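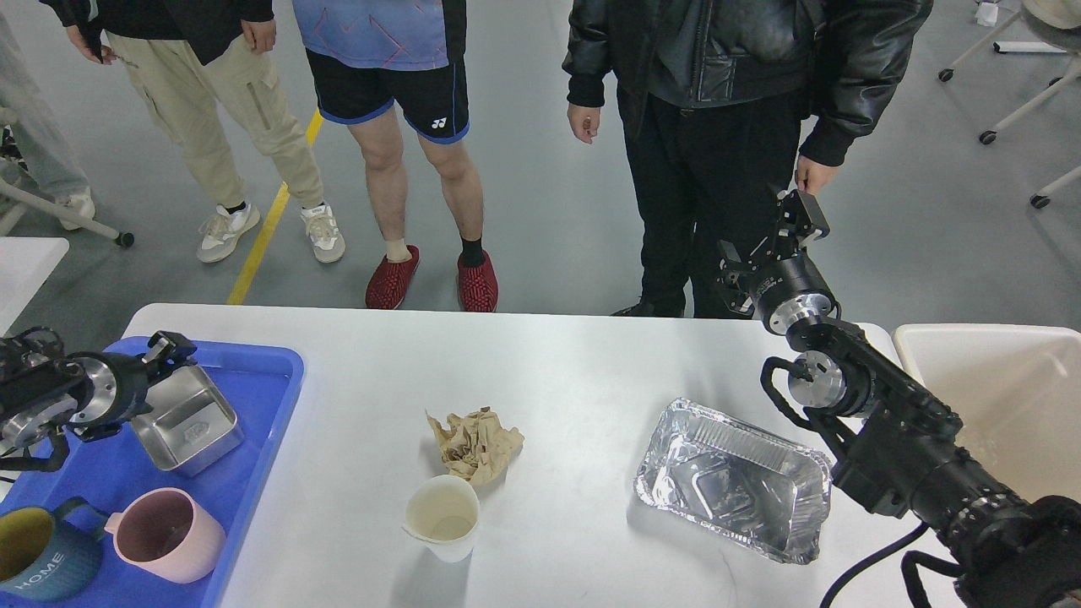

4. 授業実践:双腕アームによる卓上片付け課題

4.1 課題の位置づけ

前章の単腕課題(ブロックの積み替え)の続き。後半の演習では2本のアームを使い、日用品が混ざった机の上を片付ける課題に移った。学生側の呼び名は「Hornley課題」。班の一つが自分たちのスクリプトにHornleyと付けたのがそのまま残ったもので、本稿でもこれに従う。

狙いは把持の精度を競うことにはない。物の置かれ方が毎回少しずつ違う状況で、どちらの腕をいつ動かすかを学生が自分で決め、それを言葉にして記録できるか。評価の重みもそちらに置いた。履修者は16名、全員が単腕課題を終えた状態で参加。ロボットの経験は人によってかなり差があり、競技会クラブ出身の学生もいれば、前期に初めてアームに触った学生もいる。班分けは教員がやらず、初回に学生同士で決めさせた。これは後で少し問題になる(4.5節)。

授業全体の設計はJibrin、現場での指導はEzeaniとBunting。記録の整理と集計はOnuohaが担当した。手順書の初版はIgweが書き、8/10/21の版以降は学生の書き込みも入っている。

4.2 机上の構成

作業台は白い矩形の机。左に縁の立った青いプラスチックのトレー、これが回収先になる。物品は台所や休憩室にありそうなものから選んだ。カップ類、紙コップ、ステンレスの小さな容器、アルミの使い捨てトレー、丸めた茶色の紙。選定の基準は単純で、硬いもの、軽いもの、変形するもの、光るものが必ず混ざること。

物品ごとに学生がつまずく場所は違う。以下、演習中のメモから。

紙コップ:つぶれる。開き幅を詰めすぎると一度で形が変わり、次の試行で同じ設定が使えない。口のところを挟むか胴を挟むかで班の方針が割れた。縁がへこんだコップをそのまま使うか新品に替えるかも割れた。最終的に「替えずに続け、形が変わったことを記録に書く」で統一。

アルミトレー:軽くて滑る。縁のひだに指が掛かればよいが、斜めに入ると机の上を逃げていく。反射もあるのでカメラ画像からの位置合わせはあまり当てにならない。目視で合わせる班がほとんど。

丸めた紙:把持自体は易しい。ただし毎回形が違うので、教示した軌道をそのまま再生するだけの班はここで外す。教材としては一番よく効いた物品かもしれない。安いし。

ステンレス容器:縁が立っているので挟めるが、角に当たると容器ごと回る。青いトレーの中に置く場合と机に直に置く場合とで高さが変わり、その差を忘れる学生が毎回いた。

カップ類:取っ手の向き。倒れているときに口側から入るか胴を挟むか。立っているときは比較的素直。

物品の並びは固定していない。試行ごとに次の班が置き直す。わざと意地悪な置き方をする班もあって、これは禁止しなかった。

4.3 手順

各試行は次の流れで進めた。

(1) 配置。別の班の学生が物品を置く。操作班は手を出さない。
(2) 口頭での計画。どの物品から、どちらの腕で、どこに置くか。記録係が用紙に書く。
(3) 教示。必要なら手を添えてアームの姿勢を直接合わせる。
(4) 実行。
(5) 振り返り。計画と違った箇所だけを書く。うまくいった箇所は書かなくてよい。

(3)の直接教示は図1のような形になる。机の向こう側に立った人が右側アームのグリッパ上部に手を当てて動きを導いている。手前の操作側からは物品の奥行きが読みにくく、向こう側に人が立つ配置のほうが合わせやすいという意見が早い段階で出た。以後は立ち位置も計画の用紙に書かせることにした。ただ全員が向こう側に集まると通路がふさがるので、教示する人以外は机から一歩下がる、という決まりをを後から追加している。

(5)は時間が押すと省かれがちだった。記録用紙の空欄は後半に多い。反省点。

記録はEkwueme(演習用に作った簡易の記録スクリプト)で関節角と開閉の指令を保存し、用紙の内容と試行番号で突き合わせる。映像も残したが、集計には使っていない。見直し用。番号の振り間違いがいくつかあり、用紙の筆跡を見ながらOnuohaが手で直した。

4.4 人の手の介入

計画にないのに人が手を出す場面があった。倒れたカップを起こす、紙を寄せる、トレーを押さえる。初めは全部「失敗」として扱っていたが、これだと学生が介入を隠すようになる。実際、用紙には何も書かれていないのに関節角の記録だけが途中で長く止まっている試行があった。

途中から扱いを変えた。介入は失敗と分けて数え、理由を一言書けば減点しない。書く欄は大きくした。これで用紙の情報量がかなり増えた。「逃げそうだったから押さえた」「腕がぶつかりそうで怖かった」「待てなかった」など。最後のは正直でよい。

図2に机の様子を示す。アルミトレーの縁に人の指先が触れており、その上方に右側アームのグリッパがある。左側では別のグリッパが青いトレーの中に伸びている。左右の腕が離れた場所にあるこの形は、互いの待ち時間を減らせる一方、人の注意も左右に割れる。Buntingのメモには「片方を見ているともう片方を忘れる」とだけある。 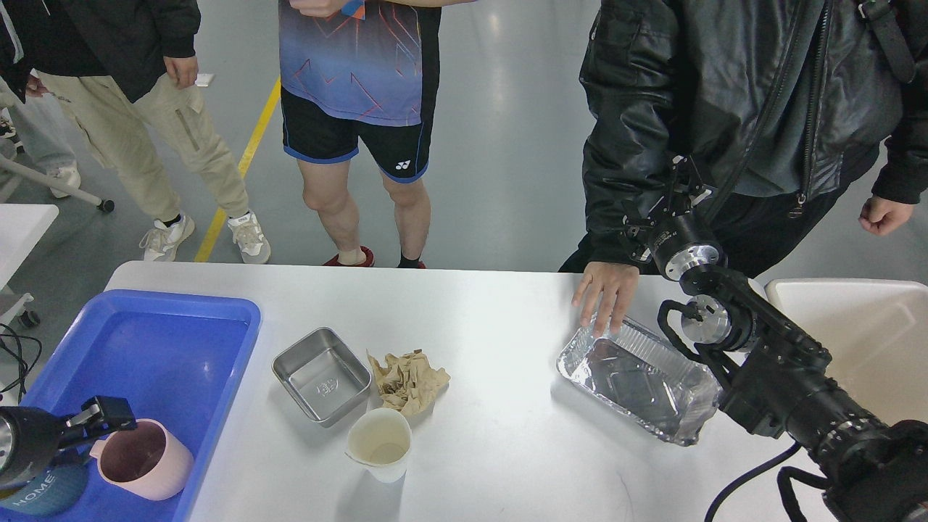

図2 Hornley課題の作業台。左に青いトレー、中央にステンレス容器、丸めた茶色の紙、紙コップ、右にアルミトレー。アルミトレーの縁に人の指先が触れている。

介入をどこまで許すかについては教員の間でも意見が分かれた。Jibrinは許容側。人と機械が同じ机で働くのが課題の前提なのだから、押さえるのも作業の一部だとする立場。Ezeaniは反対で、押さえた時点で把持の難しさが消えてしまい、後で比較できなくなると言う。結局、集計では両方を出すことにした。片方に決めるだけの材料が今回はない。

4.5 結果

全体で200試行。うち失敗が39試行。ここでの失敗は、計画した物品を回収先に置けないまま班が終了を宣言したもの、と定義する。介入の有無は問わない。

失敗の内訳を物品別に厳密に分けることはできなかった。1回の試行で複数の物品に触れるし、最初のずれが次の物品に持ち越される。紙コップに当たってアルミトレーが動き、その後でアルミトレーを落とす、これはどちらの失敗なのか。用紙の書き方も班ごとに違う。なので以下は定性的な話にとどめる。

まず、軌道の再生だけに頼った班は配置が変わると弱い。予想どおり。ただ早めに見切りをつけて教示をやり直した班は持ち直している。差が出たのは技術というより、やり直すと決めるまでの時間。

次に、両腕を同時に動かそうとした班の多くが途中で交互動作に切り替えた。同時動作の計画は紙の上では速いが、青いトレーの上で腕の置き場がなくなる。最後まで同時動作で通した班もあり、そこは回収先の中を左右に区切って使っていた。この工夫は教員からは出ていない。

もう一つ、計画の用紙が短い班ほど振り返りも短い。因果は不明。面倒くさがりが集まっただけの可能性がある。班分けを学生任せにした影響がここに出ていて、経験者が固まった班では口頭の相談がほぼ省略され、記録に何も残らない。動きは速いのに評価のしようがない、という困った状態になった。9月の回からは経験者を分けた。

4.6 運用上の問題

ケーブル。これに尽きる。アームから垂れたケーブルが机の縁やトレーに触れると、動作の途中で引っぱられる。実行前の確認項目に入れたが、教示で姿勢を変えたあとにもう一度見る班は少なかった。確認は教示の前と後の両方で行うべき。手順書は修正ずみ。

床の椅子。キャスター付きなので勝手に寄ってくる。教示中に後ろに下がった学生がぶつかりかけた例あり。作業中は使わない椅子を離しておく、と口頭で注意したが徹底はしていない。

グリッパの指先。二社の部品を試した。Vukleyの樹脂製の指先は紙コップには当たりが柔らかいがアルミでは滑り、Stuvenのものはその逆だったと学生は書いている。ただし同じ班が同じ条件で比べたわけではないので、この記述から優劣は言えない。指先の交換に時間を取られ、その日の試行数が減った班もある。次回はどちらかに固定したい。

時間。配置から振り返りまでを1コマで何度も回すのは詰め込みすぎだった。準備が遅れると(5)が消える。試行数を減らしてでも振り返りを残すほうがよいとIgweは主張しており、筆者らもおおむね同意してる。

4.7 限界

比較対象の群がない。履修者16名の演習の記録であり、授業の効果を統計的に示すものではない。途中で介入の扱いと班分けを変えたため、前半と後半の用紙は同じ基準で読めない。失敗の宣言も班の判断に任せており、粘る班と早く諦める班が混在する。教員は指導者であると同時に記録の読み手でもあるので、解釈の偏りは避けられていない。

用紙の記述については、Onuohaの分類を別の教員が確認する作業が残っている。分類の食い違いと、介入を失敗に含めた場合の集計は付録Bに載せる。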